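Sezer Tables
2018-09-29

1/ We've finished replacing the kitchen table, so here are my notes on buying a wooden one. It took us most of the summer.

2/ Measure the room with the chairs pulled out. Our old table fitted on paper and you still had to go sideways to reach the back door.

3/ Look at the grain before you look at the legs. Mid-brown with lighter and darker streaks running lengthways suits a family kitchen. Crumbs and small scratches get lost in it. A very pale or very dark top shows everything by teatime. 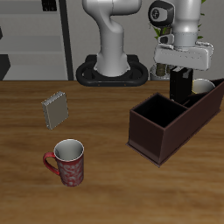 4/ Prices. The showroom in Buklow wanted 3,144 for the one we liked, delivery extra. The Sezer workshop made ours for 1,031 including delivery. Same size, plainer legs, eight weeks' wait.

5/ Ask what the finish is. Lacquer is less work but once it chips you have to sand the lot. Oil needs doing again every so often, though you can patch one corner on a wet Sunday and leave the rest.

6/ We went for oil. I tried Rellari and Broltadus on the underside first. Rellari dried overnight. Broltadus was still tacky two days later and the smell got into the bread bin.

7/ Put it on thin. Wipe along the grain with an old T-shirt, wait 20 minutes, wipe off whatever hasn't gone in. 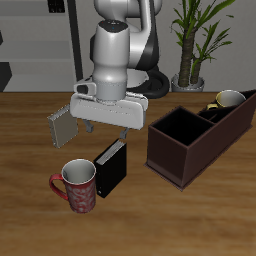
Then leave it overnight and do it again. Lay the used rags flat outside to dry, don't ball them up in the bin. They can catch fire.

8/ Radiators. Ours was right next to one for a fortnight and the end board started to lift. I've moved it a foot away and it's settled a bit. I'll look again in October once the heating's on properly.

9/ Mats for anything out of the oven. Rings from mugs come off with a light sand and a dab of oil.

10/ A few people have asked about benches. We've got one on the wall side and chairs on the other. The bench came from the tip shop and still needs a new foot.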